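Play Kitchen Countertop: Frequently Asked Questions

These are the questions parents and teachers send us most often about the Sitanero play kitchen, its wood counter and the small pots and food that go on it. If your question is missing, write to the Dreltari help desk and include the name of your kitchen.

What is the counter made of?

The top is made of wood planks in two tones, a light blond and a reddish orange, laid in stripes. No two tops have quite the same grain. Small differences in shade between planks are normal and do not count as a defect under the warranty.

Can I wipe it with a wet cloth?

Use a damp cloth, wrung out well, and dry the top right away. Do not leave standing water along the edges. Plain dish soap is fine in small amounts. Please do not use bleach, furniture polish or scouring pads on the wood.

What is the clear strip along the edge for?

It is an acrylic lip that stands slightly above the counter. It keeps round pieces of play food from rolling onto the floor. It is not a handle, and children should not pull themselves up on it or lean on it with their full weight.

The clear lip has smudges that won't come off. What should I use?

Warm water with a drop of dish soap and a soft cloth. Work from one end to the other and dry with a second cloth. Glass cleaner with ammonia can cloud acrylic over time, and paper towels may leave fine scratches. If a mark stays after 2 tries, it may be a scuff in the surface, and an acrylic polish will usually help.

A screw on the lip is loose. Can I tighten it myself?

Yes. Use a hand screwdriver and stop as soon as the head sits flat. A power driver can crack the acrylic. The screws do not all have the same finish. If you lose one, ask us for a replacement and tell us where on the lip it goes.

Which pots fit on the counter?

Any small toy pot will do. The Kuusk cookware set has a stainless steel pot that suits most of our play food, and it can be washed by hand with your regular dishes. The handles are bent wire. If one gets squeezed out of shape, an adult can ease it back by hand. 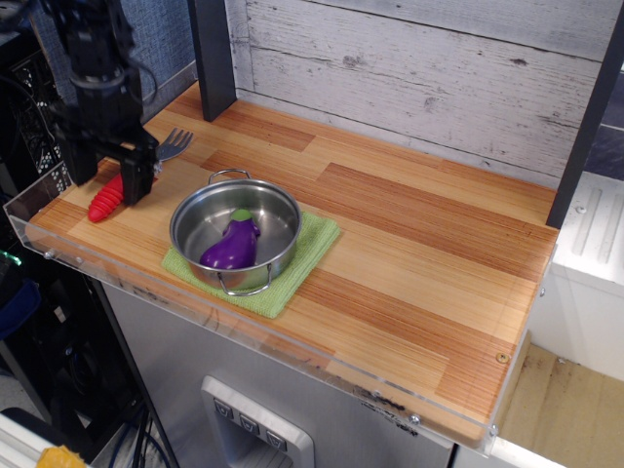

Steel pot on a folded green cloth, with the toy eggplant inside.

Do I need to put something under the pot?

We recommend it. Metal pots will mark bare wood if they are dragged back and forth, and in a classroom they are dragged all day. A dishcloth folded into a square works as well as anything we sell. Wash it when it looks dirty and fold it again.

Can real forks be used with the play kitchen?

That is up to you. Some families like their children to practice with real flatware and others keep to toy pieces. Metal forks can scratch both the wood and the acrylic, and they have points, so we suggest an adult stay close by with younger children. Dents from a fork are not covered by the warranty.

How do I clean the play food?

Wash it by hand in warm soapy water, rinse, and let it air dry on a towel. Pieces with ridges hold on to crumbs and dried paint, and an old toothbrush gets into the grooves. Keep all play food out of the dishwasher.

Does the Odel vegetable set come with the kitchen?

No. Play food, cookware and cloths are sold separately. The kitchen comes with the counter, the backsplash boards, the posts and the hardware bag.

The boards behind the counter look worn. Is that a defect?

No. The backsplash is whitewashed with a distressed gray finish, and the knots are meant to show. Dust it with a dry brush. Rubbing hard with a wet sponge can lift the whitewash.

Can the counter hold real food?

For a cold snack on a plate, yes. Do not cut on it, and do not set hot pans or mugs on it. The finish was not made for heat, and rings left by hot dishes have to be sanded out by someone who knows how.

How much weight can the counter take?

Up to 100 pounds, spread evenly over the top. It is not a seat or a step. If you keep bins or books on it between play times, move them off before you shift the kitchen to another spot.

How long is the warranty?

It runs for 2 years from the day of purchase and covers the counter, the lip, the posts and the hardware. Keep your receipt. Schools that bought through a reseller should contact the reseller first.

Who do I contact about spare parts?

Spare parts are handled by Normunds Urbonaitė at the Dreltari help desk. Send a photo of the part and of the area it came from. The parts desk is closed in July, and orders received then are shipped in August.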